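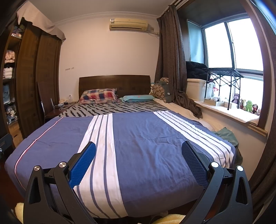

Straightening a duvet by hand-held gripper: how slow?

Kragh
I'm recording bed-making demos and my jaws keep slipping off the duvet. Do I grab the edge or the wrinkle?

Fimine
Edge. Open wide, come in low, close, then pause before you pull. I move at the speed of a bored museum guard. Did 52 on Friday and binned 2 — both times I'd used my other hand to help. The robot won't have one.

Sarnance
I just sleep under mine as it is.

Temville
Edge for me too. Start from a different corner each time.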